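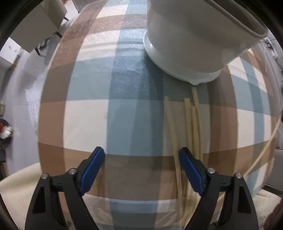

Indberg, March 15, 2022

Helora Listening Notes, data card

Contents
The set holds 246 short written reviews of jazz and improvised music albums. Each review covers one album, and every album was reviewed twice by the same listener, once after the first play and once after the sixth. Compiled by Marwan Boutros and Nour Jaber.

Files
reviews.csv: one row per review
albums.csv: title, label, year, lineup, running time
changes.txt: corrections made after January

Fields in reviews.csv
album_id: matches albums.csv
pass: 1 or 6
score: whole number, 0 to 200
text: the review as written, spelling left alone
format: LP, CD or file

Known problems
Scores on pass 6 are missing for two albums on the Zaltberg label. The text is there. Reissues with bonus tracks were scored on the original running order only, but the running time in albums.csv is for the full disc. Live albums lean heavily toward small groups, and the Yousafzai trio recordings are overrepresented. Do not use the scores to rank labels.

Text encoding is UTF-8. Line breaks inside a review are stored as a single space.

Use
Free for research and teaching. Quote reviews with the album_id and pass number. Send corrections to Nour Jaber with the row number and the field name.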